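Gripper comparison, Grillwood site: progress report for the second quarter of the grant

Status: behind plan by two weeks. Spending is within budget.

You asked for a short report that says whether the money is buying anything yet. My answer is partly. We have finished the first round with the Tronar fingers and started on the soft set from our partners in Cáceres. I would not draw a conclusion from either at this stage, and I would be wary of the summary slide that went out in March, which did.

The headline figure on that slide was 2978 attempts. The number is correct, but most of those were picks of foam blocks from a flat table, which any gripper we could have bought would manage. Once they are taken out we are left with 575 attempts on household objects, and 428 of those ended with the object held or the drawer open. That is a shade over 74 per cent. The proposal promised 90.

Drawers are where the Tronar fingers lose most ground. The ridged pads hold well once they have closed on something, and I have no complaint about them there. The trouble comes earlier. When the handle is low and the unit stands on the floor against a wall, the arm has little room to come in from the front, and a small error in angle puts one finger on top of the handle when it should be beside it.
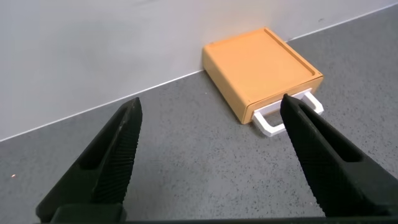 The supplier's view is that this is a matter of tuning. It may be. We have now tuned the approach twice, with a gain on the second try that vanished when we turned the unit to a different angle. I have asked for a third attempt to be the last one before we move on, as each round costs us several days on the arm.

The wrist camera needs its own line in this report. The fingers take up a good part of its view, and close to the handle a fingertip can hide the very thing it is meant to grasp. The software then works from its last good guess. Moving the camera would be cheap. It was left out of the plan and I think that was a mistake, mine included.

As for Plikitness, the scoring tool we were urged to adopt, it agrees with our hand scoring on clean successes and clean failures. It is poor on slips, and slips are what we are trying to measure. We will go on scoring by hand.

Next quarter: finish the soft fingers on the same objects and the same drawer positions, repeat the drawer runs with the camera moved, and report the foam blocks separately. No extra money is requested. I would ask that no further figures be published until both sets have been through the same runs.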